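Galleries > At home > Folding day, Rainer Street

E-mail this page | Print this page

Bedroom in the Rainer Street flat, laundry sorted on the bed as usual. Five loads this week - don't ask. Mostly whites, and teh basket was overdue. Few quick pics, captions later if I get time. 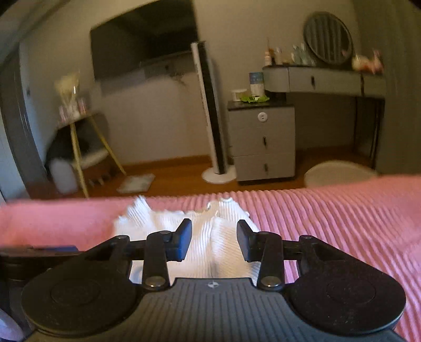
White ribbed garment on the pink bedspread, still crumpled.

Ribbed knits get folded in thirds here, never hung. Learned that after two good ones grew at the shoulders. Sleeves in first, then up from the hem. Colour doesn't matter, same fold for all of them.

Next, the white knit one with the fancy edge. Pink ribbed blanket under it, bathroom scale on the floor past the bed, fluffy round rug over by the furniture.

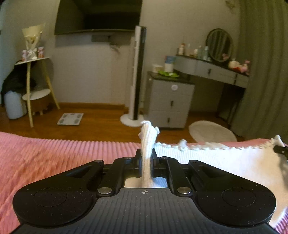
Kakmont, January 6, 2021

Knit towels snag on everything so rings off first. Cold wash, low spin, dry flat if theres room. Fold in half, then half again - edge to the inside.

Socks last. Always last. Pair them at the cuff, one fold over, into the top drawer. Odd ones wait in a jar till May, then they're dust cloths.

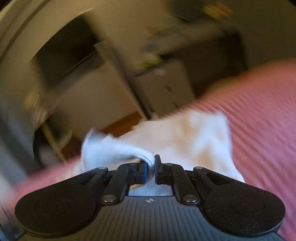 Pale blue sock, white towel behind.

E-mail this page | Print this page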